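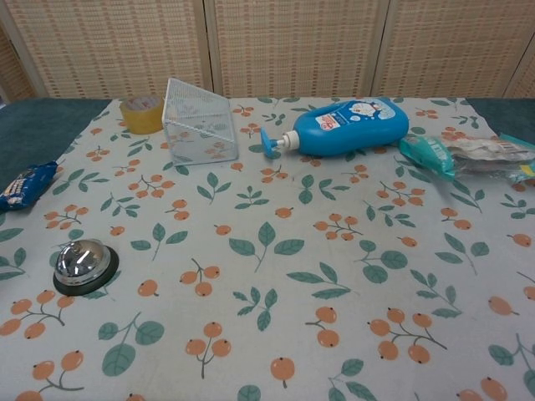 Mantel estampado con racimos de bayas naranjas y ramitas verdes.

Skolta revisa su ensayo de lavado para manteles estampados

La firma textil Skolta aplicará desde mayo un nuevo protocolo de ensayo a los tejidos estampados de uso doméstico que distribuye desde su almacén de Drillthorpe. El cambio afecta a 806 referencias del catálogo, entre manteles, caminos de mesa y servilletas, y sustituye el procedimiento interno vigente hasta ahora, que evaluaba la solidez del color tras un único ciclo de lavado.

El nuevo protocolo fija siete ciclos consecutivos a temperatura constante, con secado en plano entre cada uno. Las probetas se cortan en el sentido de la urdimbre y en el de la trama, se acondicionan antes de la primera medición y se comparan con una muestra testigo sin lavar. El informe recoge por separado la degradación del color, la descarga sobre tejido blanco y la variación dimensional. Cada lote debe aportar dos probetas por dirección; si una de ellas queda fuera de tolerancia, se repite la serie completa.

La responsable técnica de la empresa, Hanne Kjærgaard, explicó que el ensayo anterior no detectaba los fallos de fijación en los pigmentos cálidos. «Los naranjas y los rojos pasaban la primera prueba sin incidencias y perdían intensidad a partir del tercer o cuarto lavado», indicó. Los verdes presentan un comportamiento más estable, aunque la compañía ha observado desviaciones en fondos claros con ligante acrílico.

Las mediciones se realizarán en el laboratorio Niskanen, con sede en Brestley, que ya se ocupaba de los ensayos de abrasión. El límite de abrasión no varía: 1.000 frotes en seco sin pérdida apreciable del dibujo. La prueba en húmedo se mantiene como opcional para los artículos con recubrimiento y pasa a ser obligatoria para el resto.

Aušra Pärn, del departamento de compras, precisó que los proveedores deberán remitir las muestras junto con la ficha de tintura y la temperatura de polimerizado. Los lotes ya almacenados podrán venderse con el etiquetado actual. Las reposiciones llevarán una etiqueta con el código del ensayo y la temperatura máxima de lavado recomendada.

La compañía no prevé modificar los precios durante la campaña en curso. Los resultados por referencia estarán disponibles para los distribuidores, previa solicitud, en el área profesional de su web.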